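17 December 2025

Up at 5:30 because the radiator was knocking again. Let it knock. Made coffee, ate the end of the banana bread standing up, and got the box of index cards out from under the bed before work, which I have not done on a weekday morning in a long time.

I want to write down where I am with the family recipes, mostly so that when I pick this up after New Year I don't have to work it out again.

There are 91 cards. Some are my grandmother's, most are my aunt's, and a few are in handwriting that none of us can place. I have typed up all but the last batch, the preserves, and I've been putting those off because the amounts are given in jars and I don't know what size the jars were. Mom thinks they were quarts. My aunt, when she was alive, used any jar she had, so quarts would only be right some of the time. I tried the plum one in November on the assumption of quarts and it came out so thin that we poured it over pancakes as syrup. It was fine as syrup.

Work was slow. Half the office at Hakidari has already left for the holidays and the other half is pretending to do inventory. I entered invoices until noon, then had soup at my desk. Pongsak Chaiyaporn stopped by to ask if I still had the roasting pan he lent me. I do. I told him I'd bring it tomorrow and put a note on my shoe rack so I will see it on the way out. He asked how the book was going, and I said it isn't a book, it's a stack of printed pages in a binder. He said his mother would pay for a binder like that, and then he told me how she makes fish sauce eggs, and I wrote it on the back of a delivery slip. I need to copy it out properly before I lose the slip. Fry the eggs hard around the edge, take them out, then sauce, sugar, shallots and a little water in the same pan. He didn't give amounts either.

Left at 4. Walked home by way of Srisuk to get dried mushrooms and the short-grain rice. They had moved everything again and the rice is now at the back with the mop heads. The mushrooms were more than last time. I bought the smaller bag. I also bought a jar of the chili crisp that I said I wouldn't buy until the old one was finished, and the old one is maybe a third full, so it's a small lie.

Then the library, which was open late. Vira Ivanyshyn had put aside a county extension booklet on home canning for me. It is old and has a coffee ring on the cover, and it is exactly the kind of thing I needed, with a table of jar sizes and how much fruit each one takes. Going by that table, and going by how much sugar my aunt calls for, I now think the plum recipe was written for pints. It would explain the syrup. I'll do a half batch when I can get decent plums, so not until summer. The booklet says its older processing times shouldn't be followed anymore, or Vira says so, anyway. She printed out the current ones for me and clipped them inside the front. She would not let me leave until I promised to use those.

We talked for a while at the desk. She has her own grandmother's beet soup written down in three versions, all different, all signed by the same woman, years apart. One has beans, one has no beans, one has a line crossed out so heavily you can't tell. She makes the one with beans. I said that was what I was running into with the cabbage rolls. There are two cards, one with rice and beef and one with barley and pork, and both have "the real one" written in the corner. I had been planning to choose. Vira thought I should print both and leave the corners as they are. I'm going to do that.

Home by 6:30. Fed the cat, put the rice on, soaked the mushrooms. While that was going I sorted out the binder sections, and I want to get the order down here:

Soups first, because that's what people ask me for.
Then cabbage, dumplings, noodles, anything that takes an afternoon.
Meat.
Vegetables, which is a thin section. We were not much of a vegetable family unless it was pickled.
Bread and cakes.
Preserves last, with the jar table copied in at the front.

I moved the poppy seed roll from cakes to bread and then back to cakes. My sister will say bread. She can move it in her copy.

The interviews are the other half of this, and I'm behind on them. In the spring I recorded Mom and Uncle Ted talking about the cards, one at a time, going through the pile and saying whatever came to mind. I thought I'd get cooking times. What I got was mostly who was fighting with who the year a dish was made, and a long part about a stolen goose. It's good, all of it, but it doesn't go on a recipe page. My plan is to pull a few lines from each and put them under the recipe in smaller type. The goose goes under the roast duck, as there is no goose recipe.
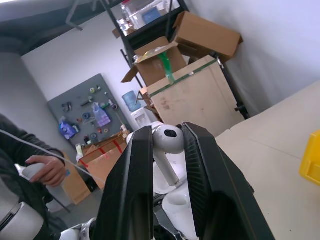 The transcribing is the slow part, and the way I type, an hour of Uncle Ted takes me most of an evening. He drops his voice at the end of every sentence, and the end is where he puts the ingredient. Laptop speakers were useless for it. I do it on earbuds now, the white kind with the slim stem and the little dark oval where the sound comes out, and I can mostly hear him, though I still had to play one bit over and over tonight before I was sure he said marjoram and not margarine. It makes a difference to the soup. Mom is easier. She talks to the recorder as if it's hard of hearing.

Got through the dumpling part tonight. He says the dough should rest "as long as it takes to be annoyed with somebody," and when I asked him how long that was, he said half an hour. I put down thirty minutes and kept the quote. He also says Grandma never once used the rolling pin we all remember, that she used a bottle, and that the pin was a wedding present she didn't like. Mom says on her recording that Grandma used the pin every week. I have stopped trying to settle these. They'll both go in.

Dinner was the rice with mushrooms and a fried egg, done Pongsak's mother's way as near as I could manage. Too much sugar. I'd start with half a spoon next time.

After dinner I priced out the printing. Pukley, the copy shop by the bus station, will do double-sided with holes punched, and the woman on the phone said to come in before the 20th if I want it back for Christmas. Six copies at the page count I have now comes to some 740 sheets with the dividers, and I had not expected it to be that much. I could drop the blank notes page after each recipe. But people do write on them, and it was Mom's one request. I'll keep them and do fewer copies for now. One for Mom, one for Uncle Ted, one for my sister, one for me. That makes 4. The cousins can have theirs when the preserves are finished, and they can put the pages in themselves.

Things to do before the 20th:
Roasting pan back to Pongsak.
Copy out the egg recipe.
Scan the cards with the unknown handwriting and send them to Uncle Ted's neighbor, who knew the church ladies.
Ask Mom about the nut cookies. The card says "bake" and nothing else.
Cover page. I don't have a title. My sister suggested Drosine, after the street in the old town where the first kitchen was, and Mom says the street was never spelled that way. I like it anyway.

The radiator has started up again. Cat is asleep on the bread section. Going to bed at ten if I can get her off it.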